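Trillum Street Gets Its Late Bus Back

Well, we got it back! As of Friday the last number 6 bus will once again run all the way up the hill to the Prantl Road stop instead of turning around down at the library, and I don't mind telling you I did a small dance in my kitchen when the email came through.

If you don't live on our side of town you may have missed the whole thing, so let me back up a bit. Last fall the bus company, Evano Transit, put out a new timetable and the late run just wasn't in it. No notice at the stops, no flyer, nothing on the driver's window. I found out the way most people did, which was by standing under the shelter at twenty past ten with a bag of groceries and a bad knee, waiting for a bus that had stopped existing. I walked home. It's uphill the entire way and the sidewalk quits at the old Bisell feed store, so for that last stretch you're in the grass with a phone flashlight.

I wrote about it on here at the time and got more mail than I've ever had (even more than for the piece about the duck pond). A lot of it came from people who work evenings at the hospital laundry and the bakery. They'd been paying for rides home, or sitting around until a coworker with a car got off shift. One reader told me she'd switched to mornings and taken less pay for it. Another one said his teenage son had to drop out of evening swim practice, and that one stuck with me for some reason, maybe because mine swam too.

Anyway, the person who really got this moving was Ingeborg Baumgartner, who has lived at the top of Trillum Street longer than the street has had curbs. She started with a clipboard outside the grocery store. Then she went to the town council meeting in March and read out the letters people had sent her, one after another, until the chair asked if she had many more. She had plenty. He let her finish, I'll give him that.

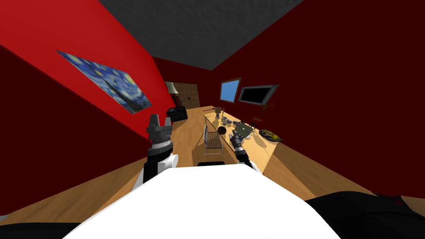 After the March meeting the council asked Evano to come back with a price for restoring the run, and that's where things slowed way down. First the company said it needed passenger numbers. Then it said the numbers it had were from the summer, when hardly anyone rides late, and could everybody please wait for new ones. I called the office 3 times in April and was told each time that the right person was at lunch. It must be a very good lunch.

What finally came out in May is a trial. The late bus leaves the station at 10:20 in the evening, Monday through Saturday, and makes every regular stop up to Prantl Road. The trial runs for 12 weeks and the town is paying part of the cost out of money that was set aside for new shelters. So we won't be getting the new shelter at the library this year, and I know some of you are sore about that. I'd like a roof over that bench too! But a roof isn't much use with no bus coming, and that's pretty much how the council saw it when they voted. It passed by four votes to three, so it was a close thing.

I asked Mrs. Baumgartner how she felt about only getting a trial. "I'm seventy-eight, everything I get is a trial," she said, and then she wanted to know if I'd be riding on Friday. I will be. She's bringing a thermos.

A few practical things, because I know I'll get asked. The fare is the same as in the daytime and your monthly pass works. You can't use the old paper transfers anymore, so if you've got a drawer full of those like I do, sorry. The driver will stop between marked stops on the hill part after dark if you ask when you get on - that was Mrs. Baumgartner's idea, and the company said yes right away, to everyone's surprise. There is still no Sunday service of any kind. I asked about that as well and was told it's "under review," so take that however you like.

The company will be looking at how many people get on, and the council gets the figures at the end of the trial. If you've been meaning to try the late bus, or you've gotten used to driving down for the pictures or choir, this would be a nice time to leave the car at home once in a while. The new timetable is already up at the station, and you can pick up a printed copy at the library's front desk. Check the date on the front, though - there was still a pile of the old ones sitting next to them when I stopped in.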